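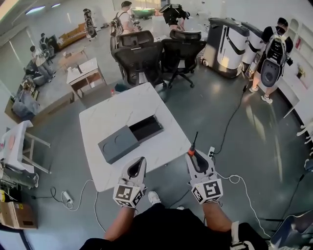 箱が捨てられないんです、私。お菓子の缶とか、靴の箱とか、もう何も入っていないのに押し入れの上の段にぎっしり。夫には「空気をしまってるの?」と言われます。うまいこと言うなあと思いつつ、捨てません。

で、最近つくづく思うのは、ふたのある箱ってもっと評価されていいんじゃないか、ということ。いま収納といえば「見える収納」ですよね。透明のケースに入れて、ラベルを貼って、ひと目で中身がわかるように。去年の8月、暑いのに張り切って、うちも透明ケースを20個ほど買い込んだんです。1個400円。全部そろえたらけっこうな出費でした(店員さんに車まで運んでもらいました)。

それがですね、見えるって疲れるんですよ! 電池が減っている、糸がからまっている、輪ゴムが古い。棚の前を通るたびに小言を言われている気分で、お茶を飲んでいても目に入ってくる。ひと月もしないうちに、前に布をかけてしまいました。布をかけた透明ケース。それはもう、ただの箱です。

友人のギョンファさん(ユ・ギョンファさん、元同僚です)は反対派で、「ふたを閉めたら存在ごと忘れるでしょ」と言います。まあ、忘れますね。認めます。でも忘れていて困ったものなんて、私の場合は爪切りくらいです。爪切りは800円で買い直して、その週の土曜日にクッキーの缶から古いほうが出てきました。いまは二つとも現役です。

忘れていたものに会えるのも、けっこういいものだと思うんです。缶を開けたら、祖母の字で書かれた煮豆の作り方が出てきたことがありました。広告の裏に鉛筆で、砂糖の量だけ二回も直してある。あれが透明ケースに入ってずっと見えていたら、私はとっくに見飽きていたはずで、あの台所で立ったまま読みふけった時間はなかったでしょうね。

もちろん薬とか保険の書類とか、すぐ出せないと困るものは別ですよ。そういうものは私だって引き出しの手前に入れています。でも、家じゅうの全部がすぐ出せる必要、あります? 半分くらいはふたをして、黙っていてもらってもいいと思うんですけど。

ちなみに透明ケースのほうは、半分をギョンファさんに引き取ってもらいました。大喜びで、さっそくラベルを貼っているそうです。残りはうちの押し入れで、空き缶の隣に重ねてあります。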